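Jewelry Cleaning Tips: What Works and What I've Stopped Believing

I have been reading jewelry cleaning tips for years and I would throw out most of them. They get copied from one site to the next, usually with the same spoonful of baking soda, and no one seems to try them on anything they'd miss. These are the ones I kept after testing them on my own stuff, along with a few I'd like to see retired.

Toothpaste. No. It is an abrasive. It will make a silver ring look brighter for an afternoon, and then you hold it under a lamp and see the fine scratches. Yesenia Rengifo, who taught the evening repair class I took in Woltgate, kept a toothpaste-polished spoon in her drawer to show people. It looked like it had been through a gravel pit.

Foil and baking soda. This one does work on plain tarnished silver. Line a bowl with foil, shiny side or dull side (it makes no difference, whatever you've read), add a tablespoon of baking soda and hot water, and set the silver down so it touches the foil. My objection is that it also strips the dark finish out of engraved patterns, and people don't find that out until it's gone. Keep anything with stones, pearls or glue well away from it.

Vinegar. I don't see why this is on every list. It is hard on pearls, coral and shell, and it doesn't do much for gold that dish soap wouldn't.

Dish soap and lukewarm water. Boring, cheap, and the method I go back to. One drop of soap in a cup of water, a soft baby toothbrush, a rinse in a second bowl. Don't rinse over an open drain. I know you think you'll be careful.

Beaded bracelets on elastic. Do not soak them. Water gets into the holes and sits against the cord, and wooden beads can swell or crack. Wipe them with a barely damp cloth, then lay them flat overnight on a towel. I gave mine 72 hours once, on the advice of a blog, and could see no benefit over leaving them until morning.
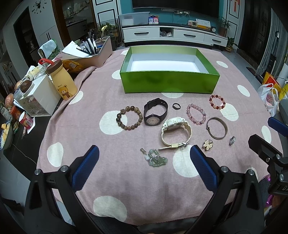
Elastic also wears out on its own schedule. Stretch it gently and look between the beads: if the cord looks fuzzy or stays slack, restring it now. A bracelet of mine let go in a parking lot and I recovered 9 beads. Hanging elastic ones on a hook is another popular tip I'd skip – the weight pulls on the same spot all day.

Watch straps. Rubber and silicone take soap and water fine if you can get the strap off the case. Leather doesn't. "Water resistant" on the back of an old watch means very little once the seals have aged, so I keep the case away from the sink no matter what it claims.

Anti-tarnish strips. I bought a pack expecting nothing and they did slow things down in a closed box. They are supposed to last 6 months. In a box that gets opened every morning, I doubt it.

Ultrasonic cleaners. Maribel Nina swears by hers. It's fine for plain gold chains, but I wouldn't put emeralds, opals or anything glued in one, and for the three chains I own I can't justify the counter space.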